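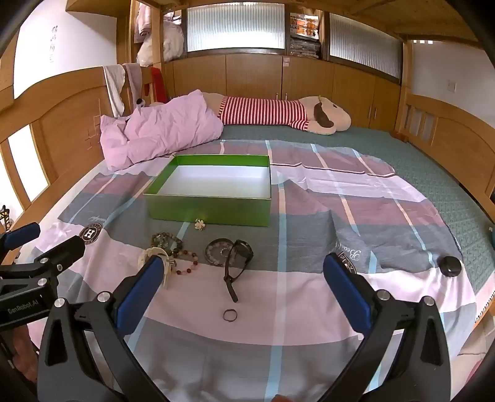

The Presthorpe Home Handling Project is a student robotics project run by the engineering club at Presthorpe, a residential technical college. Members collect demonstrations of everyday household tasks using hand-held grippers, and the recordings are used to train a robot arm in the club's workshop. Sessions take place in bedrooms and kitchens. A typical tidying task begins with small accessories spread out on a bed near an open box, such as beaded bracelets, a hair claw clip, a bangle and a black wristwatch, and the student works with a pair of two-fingered grippers. The objects are chosen by the student and differ from one session to the next.

History

The project was started in April by Damilola Odukoya, then a second-year student, as an entry for the Brutum, a yearly contest for college robotics teams. The first group had nine members and a single gripper. A second gripper was added after early tests showed that many tasks, including closing a box or folding a towel, were hard to record with one hand.

The club later dropped out of the contest for a year to build up its set of recordings. By the time it entered again, it had 3,038 usable demonstrations from 167 sessions.

Method

Each task is written on a card and repeated several times from different starting layouts. Students are asked to work slowly and to keep the fingertips in view. Recordings with long pauses or dropped objects are kept but marked separately - the club uses them to study how a person recovers from a mistake.

Soft and looped items make up nearly 80 percent of the objects handled. Hair ties and watch straps are considered the hardest, as they change shape when gripped.

Software

Recordings are sorted with a program named Roten, written by club members. It trims each recording and lets a reviewer label the start and end of every grasp. Training is done on a shared computer in the Ebrahimi building.

Competition

At the Brutum, teams have their robot clear a cluttered surface within a set time. Presthorpe has entered the contest twice, placing fourth on its return. The rules were changed on 18th December to allow two-armed robots.

Contact the editors | Copyright and reuse | Back to top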